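November, 16:30 - box compression, Dakwood board

Conditioned the second batch overnight. Peak load on the first sample 889 N, second 530 N. Gap is too wide for one batch. Irén suspects the glue flap on the low one; I think the platen was off level - shimmed it and will repeat tomorrow with fresh blanks. Preload stays at 60 N.

Zodska tape lifts at the corners after 17 hours under load. Switch to Gerkar for the next set.
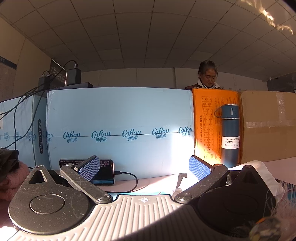 Cardboard boxes in a row on the tabletop.

To do: ask Ferenc for the humidity log, recheck load cell zero.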